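Apr 18, 2018

# Sorting out a kitchen before a move

These are the steps I used when we left the Isdale apartment in March. They work for a small kitchen with one person packing. If you have help, give the other person the pantry and keep the cabinets for yourself, or you will both end up in the same drawer.

## 1. Start with the dry food

Take everything out of the pantry and check the dates. Put anything you can eat before the move on one shelf and plan meals from it. Sealed boxes and cans you won't get to can go to a food bank, but call first and ask what they accept. Opened flour, rice and cereal should be used up or thrown out. They spill, and movers don't like them.

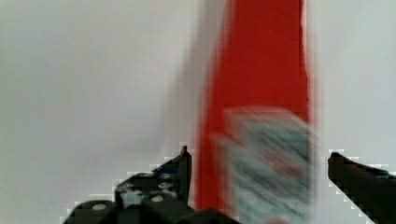 ## 2. Clear one flat surface

You need a table or a long counter that stays clear for the whole job. Wipe it down, then bring items to it one cabinet at a time. Finish a cabinet before you open the next. I used the dining table and we ate on the couch for 4 days.

Sort each cabinet into keep, give away and trash. If you can't decide on something in a minute or so, keep it and move on.

Bowls and strainers take up more room than you expect. Nest them by size, with a sheet of packing paper between each one. Colanders go on the outside of the stack, and the space inside the smallest bowl can hold measuring spoons or cookie cutters.
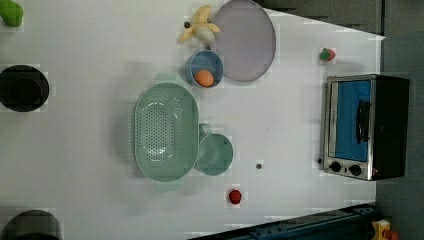 Lids are the other problem. Match every lid to its container now. Any lid without a container goes in the recycling, and so does any container without a lid. Byung-chul Moon, who lived across the hall, told me to tape the small lids to the bottoms of their containers. Use painter's tape. Regular packing tape left a gummy strip on two of mine.

## 3. Pack plates on edge

Wrap plates one at a time and stand them in the box like records. Don't lay them flat. Crumple paper in the bottom of the box first, about three inches deep, and fill the gaps along the sides. Small boxes are best here. I bought the Drandetti dish boxes, and six were enough for us.

Shallow bowls can go on edge too. Deep ones should be nested and set upside down on top of the plates.

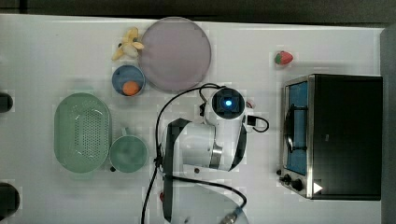
When a box is full, close the flaps and give it a gentle shake. If you hear anything move, open it and add more paper. Tape the bottom seam twice.

## 4. Label and set aside

Write the room and the contents on two sides and the top. "Kitchen, plates" is enough.

Keep one box open until the last morning. Ours had:

- a pan and a spatula
- 2 mugs, 2 forks, 2 plates
- dish soap and a sponge
- the can opener
- paper towels

Load that box last and unpack it first.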